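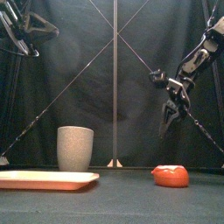
Figure 4. The table used for the sorting task, with three objects set out.

3.2 Table and Objects

All sessions used the same table. Its top is dark gray and matte, and dark fabric hangs behind it. Small items were drawn from a set of 16, listed by Farah and Azar in the Tannous inventory. Each item was placed by hand before a trial began.
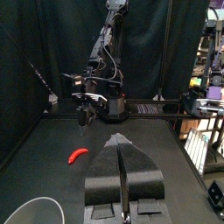
Shape mattered more than size in our ratings. Curved items with one thick end and one narrow end were rated harder to line up than boxes. We ran 200 trials in April and dropped 14 in which an item had been set down in the wrong place.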